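Kavanagh library opens its cupboard of odd parts

24 Apr 2018

The Kavanagh public library will now lend you a sewing machine, a ukulele or a cake pan shaped like a castle, and it would very much like them back. The lending shelf opened this week with 305 items, all donated, and 154 of them were checked out before the first lunch break.

The rules fit on a bookmark. Loans run for 5 days, late fees are the same as for books, and anything with a blade stays behind the desk. A corner of the shelf is set aside for spare parts and unclaimed bits, from drawer knobs to rings and spacers in colors no kitchen has asked for.

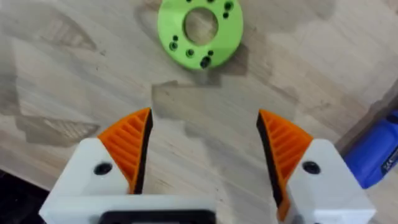
What it cost

The town paid $900 for shelving and labels. Skukotex, the fabric shop on Main Street, is servicing the sewing machines for free, which may have something to do with the price of thread.

The castle pan already has a waiting list that runs into October. The ukulele does not — it was returned the same evening, and the borrower's neighbors are said to be pleased.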